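Search the manual Enter keyword
Grilach Two-Arm Bench Cell – Set-Up Guide
Section 2. Planning and Budgeting Before You Order

Read this section before you send a purchase order to Grilach or to a reseller. It applies to cells with two table-mounted arms, parallel grippers and wrist cameras. Single-arm cells are covered in the Mak supplement.

2.1 Fix the task list first

1. Write down the tasks the cell must do in its first year. Name the objects to be handled and any hand tools the arms must hold.
2. Mark each task as one-arm or two-arm. If no task needs both arms, stop and price the single-arm cell.
3. For each tool, record the handle width when open and when closed. Compare both with the gripper stroke on the data sheet.
4. Buy the objects and tools in duplicate and enter them as a separate budget line.

Note: Small items used with tongs, such as model food, cups and lidded containers, are consumables. They are not covered by the cell warranty.

2.2 Size the table

1. Draw the table at full scale on paper, with one arm at each front corner.
2. Mark the reach of each arm. Place all objects where the arm that must use them can get to them with the wrist at a workable angle.
3. Allow height for the elbows and for the cable loops. Both can stand well above the object being handled.
4. Choose side and back walls in a plain, matte color. Walls are priced per panel.

Caution: A glossy table top reflects ceiling lights and can disturb the wrist cameras. Ask for a surface sample and check it under your own lighting before you order.

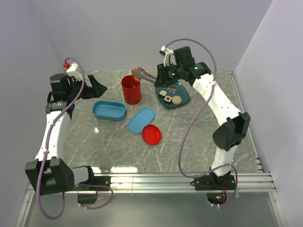 A comment left under the online edition by Zellasby reads: We priced the arms to the dollar and forgot the cables. Two spare sets and the freight came to 2000, and we had to wait until June for the money. Put spares on the first order, even if you drop something else to pay for them.

Spare parts are now listed in 2.3 as a required line.

2.3 Build the budget

1. Enter the arms, grippers and wrist cameras as quoted. Check that the quote covers both sides.
2. Enter the table, front rail, walls and mounts. These ship separately – ask for the crate weight.
3. Enter one spare cable set per arm and one spare pair of gripper fingers per arm.
4. Enter operator training. Plan on about 12 hours per operator.
5. Add freight and duty, then the electrical work at your site.

Note: Quotes from the Grerkbridge office are valid for 7 weeks. Prices for spare parts are fixed only when they appear on the same quote as the arms.

2.4 Confirm the site

1. Check that power is available within reach of both arm bases.
2. Leave clear access to the front of the table for service work below the surface.
3. Place the emergency stop where the operator can reach it without leaning over the table.

Caution: Do not schedule delivery until the electrical work is signed off. Storage charges for crates held at the depot are billed to the buyer.

Continue with Section 3, Unpacking and Mounting.

7 comments 2 shares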